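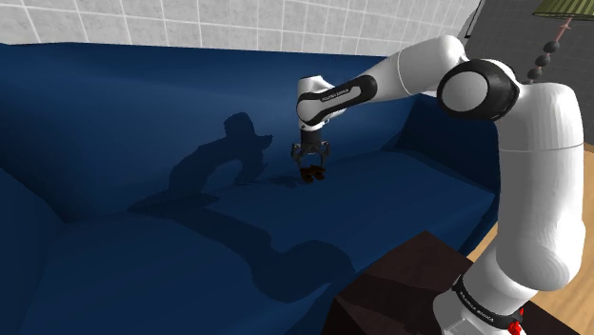
읽는 시간 3분

소파용 직물의 보풀 등급, 시험성적서에서 확인할 항목

2019년 4월 19일

소파용 직물의 상담에서 가장 먼저 나오는 수치는 대개 마모 횟수다. 마모 횟수는 원단의 실이 끊어지거나 조직이 파손될 때까지의 저항을 나타내며, 표면에 보풀이 생기는 정도와는 별개의 성질이다. 마모 횟수가 높은 폴리에스터 혼방 원단에서 사용 초기에 보풀 민원이 들어오는 경우가 있고, 마모 횟수가 평범한 모직 원단이 표면 외관을 오래 유지하는 경우도 있다. 이번 호에서는 보풀 시험성적서를 읽는 순서를 정리한다.

보풀의 발생 과정

보풀은 섬유 끝이 표면으로 빠져나와 잔털을 이루고, 잔털이 마찰로 엉켜 작은 구형 뭉치가 되는 현상이다. 뭉치는 몇 가닥의 섬유로 원단에 고정되어 있다. 고정 섬유의 강도가 낮으면 뭉치는 사용 중에 떨어져 나가고, 강도가 높으면 표면에 남는다. 면이나 모의 보풀이 시간이 지나면서 줄어드는 데 비해 합성섬유 혼방의 보풀이 오래 남는 이유가 여기에 있다.

방적사의 꼬임수, 섬유 길이, 조직의 밀도도 영향을 준다. 꼬임이 느슨한 실은 촉감이 부드럽지만 섬유 끝이 쉽게 빠진다. 필라멘트사는 섬유 끝이 적어 초기 보풀에 유리하나, 날카로운 물체에 걸려 올이 뜯기는 문제는 따로 확인해야 한다.

시험 단계와 판정

마틴데일 방식에서는 시험편을 정해진 하중으로 눌러 마찰포 또는 같은 원단에 대고 문지른 뒤, 정해진 횟수마다 표면을 판정한다. 성적서에는 최종 등급만 적힌 것과 단계별 등급이 모두 적힌 것이 있다. 가능하면 후자를 요청한다. 1,000회에서 등급이 떨어졌다가 2,000회에서 유지되는 원단과, 1,000회까지는 변화가 없다가 2,000회에서 급격히 떨어지는 원단은 최종 등급이 같더라도 사용 중의 경향이 다를 수 있다.

등급은 숫자가 클수록 변화가 적다. 판정은 표준 광원 아래에서 육안으로 하며, 판정자 사이의 편차가 있다. 중간 등급을 사용하는 시험소도 있으므로 서로 다른 시험소의 성적서를 비교할 때는 판정 기준부터 맞춘다. 당사 원단 목록은 보풀 3등급 미만을 좌판용에서 제외하고 등판 뒷면과 쿠션 커버용으로만 표시한다.

성적서에서 확인할 항목

시험 규격과 개정 연도. 같은 마틴데일 장비를 쓰더라도 마모 시험과 보풀 시험은 하중, 운동 궤적, 마찰 상대가 다르다. 규격 번호가 빠진 등급은 비교 자료로 쓰지 않는다.

마찰 상대. 모 마찰포를 쓴 결과와 원단끼리 문지른 결과를 한 표에 섞어 적은 자료가 종종 있다. 등급만 옮겨 적는 과정에서 이 정보가 누락되기 쉽다.

시험편의 상태. 후가공 전의 원단인지, 발수 또는 방오 가공을 마친 원단인지 구분한다. 표면 가공제가 잔털을 일시적으로 눌러 두는 경우 세탁이나 습식 청소 이후의 등급을 별도로 확인할 필요가 있다. 뒷면 코팅은 섬유의 이동을 억제하는 방향으로 작용하지만 통기성과 굴곡성에 영향을 준다.

색상. 보풀의 발생량과 눈에 띄는 정도는 같은 값이 아니다. 남색이나 먹색 같은 짙은 단색에서는 밝은 색의 이물 섬유가 뭉치에 섞여 들어가 대비가 커진다. 멜란지나 잔무늬 조직에서는 같은 양의 보풀이 덜 드러난다. 시험소에 따라 한 색상만 시험하고 나머지 색상에 결과를 준용하므로, 짙은 색을 지정한 발주에서는 해당 색상의 시험 여부를 묻는다.

원단별 참고 사항

Liria는 필라멘트사를 쓴 평직으로, 1,000회와 2,000회 판정에서 등급 변화가 없었다. 표면이 평활해 먼지 제거가 쉽다. 다만 올 뜯김 시험의 결과는 보풀 등급만큼 좋지 않으므로 반려동물이 있는 공간에는 권하지 않는다.

Dorneck은 모 혼방 능직이다. 초기에 잔털이 오르고 1,000회 판정에서 등급이 한 단계 낮아진 뒤 2,000회까지 유지되었다. 납품처에는 사용 초기의 보풀 제거를 안내문에 포함하도록 요청하고 있다. 능직의 사선 방향은 좌판과 등판에서 일치시켜 재단한다.

Gondmont는 꼬임이 느슨한 셔닐 계열로, 파일의 눕는 방향에 따라 명도가 달라 보인다. 이 현상은 결함으로 분류하지 않는다. 보풀보다 파일 탈락이 관리 대상이며, 바탕 조직이 드러나는지를 따로 기록한다. 현재 성적서는 밝은 회색에 대한 것이고 짙은 색상군의 시험 결과는 9월 호에 싣는다.

유지 관리

진공 청소는 부드러운 솔을 끼워 낮은 흡입력으로 한다. 회전 브러시는 잔털을 끌어올리므로 사용하지 않는다. 보풀 제거기는 날과 원단 사이에 보호망이 있는 것을 쓰고, 원단을 평평하게 편 상태에서 힘을 주지 않고 이동시킨다. 봉제선과 파이핑 부위는 제외한다. 손으로 잡아 뜯으면 고정 섬유와 함께 새 섬유가 딸려 나와 같은 자리에 보풀이 다시 생긴다. 셔닐과 벨벳에는 보풀 제거기를 쓰지 않는다.

분리형 좌방석은 정기적으로 앞뒤와 좌우 위치를 바꾼다. 청바지 등 거친 의류와의 마찰은 좌판 앞쪽 모서리에 집중되며, 민원 사진도 이 부위가 가장 많다. 짙은 색 원단에서는 같은 부위의 색 빠짐을 보풀로 오인하기도 하므로 접수할 때 비스듬한 빛에서 찍은 사진을 함께 받는다.

견본 신청

위 원단의 견본은 품목별로 2장까지 신청할 수 있다. 신청서에 용도와 색상 번호를 기재하고, 단계별 성적서가 필요한 경우 비고란에 표시한다. 견본은 촉감과 색상 확인용이며 염색 로트에 따른 색차는 반영되지 않는다. 본 발주 전에는 해당 로트의 절단 견본으로 다시 확인한다.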